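Filed under: Making Comics, Writing
Search this site... Go

How to Write a Cast Page New Readers Will Use

February 2026, by Ross Jardine

Most webcomic cast pages are bad, and mine was one of the worst. If you're 33 pages into a story you probably feel you owe people one. I'm not convinced you do. 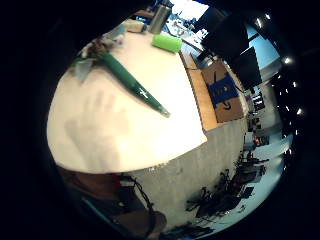
The usual advice says to give every character a portrait, an age, a height, a birthday and a list of likes. I did all that for Falenix. Then I asked a couple of readers what they'd learned from it, and one of them said Pringle was a Libra. Pringle is the getaway driver. Her sign never comes up.

So start with the question a lost reader has, usually "who is this and why is she yelling at him?" Your page should answer that in a sentence or two. If it can't, the trouble may be in the comic, and no cast page is going to fix it.

Step one: make a list of everyone who has spoken. Cross off anyone who hasn't been back since their first chapter. I know you have plans for the ferryman. He can go on the page when he shows up again.

Step two: write one line per person about how they connect to somebody else. "Calemo, Pringle's older brother, hasn't spoken to her since the fire." That does more work than a paragraph of personality words. I don't trust personality words anyway. Every cast page I've read calls somebody "fiercely loyal," and then I read the comic and they're just around a lot.

Step three: decide where your spoilers stop. Pick a chapter and write as if nothing after it exists. Some people will tell you to hide spoilers behind a click. I've tried it. Readers click.

If a character has a disability or an illness, mention it the way the story does. When it's been on the page from the start, say so plainly and move on to what the person does in the plot. Don't bolt on a lecture. You can link to an author's note if you wrote one.

Portraits: crop them from finished panels. New art looks nicer, but your style will drift and you'll be redrawing the whole set by May. I redrew mine 2 times before I gave up. A face from the panel where they first matter is easier to recognize, too.

Then there's the family tree. Artists love making these. Mine for the Histari clan had 56 names on it and took most of a month, and I've never had an email that mentioned it. Keep yours in your notes.

Last step, put the link under the comic itself, next to the archive button. A menu at the top of the site is where links go to be ignored. Check the page whenever you finish a chapter and change whatever has stopped being true. Mine still had Calemo listed as alive for longer than I'd like to admit.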